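Week 2 notes: Gathering examples by hand

Welcome back, everyone! Last time we talked about what a learning system does with its examples, and I promised that this week we'd get to where the examples come from, which to my mind is the more interesting half (and certainly the half where you'll spend your afternoons).

For the Julix exercise, one example means one complete try at a small task, steered by a person from start to finish while the computer writes down the arm positions and the camera views. We call that an episode. Keep each one under 20 seconds if you can. Please don't hurry to get there, though, as a rushed hand teaches the arm to be rushed too, and then we all have to live with it!

A few things I'd like you to keep in mind. Move the pieces about between episodes, and I do mean properly about, turned and tipped and leaning on each other. Last September's group left everything in neat rows, and we ended up with nearly 2800 episodes of an arm that only knew neat rows. Keep your fumbles as well, if you recovered from them. Mark them "recovered" in the log and carry on. If you dropped a piece off the table, throw the episode out and start again.

Each pair owes me 35 good episodes.

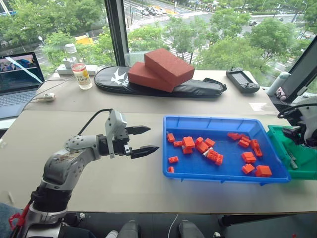
Page last modified: September, 4:20 pm

Orange-red blocks in a blue tray make a nice first task: they're easy to tell from the tray, but they come in several sizes, so one grip width won't do for all of them. Start with a block that has some space around it and try the crowded middle later. Open the fingers before you come in close, and write down which arm you used.

Reading for next time: the Florneo handout, first half.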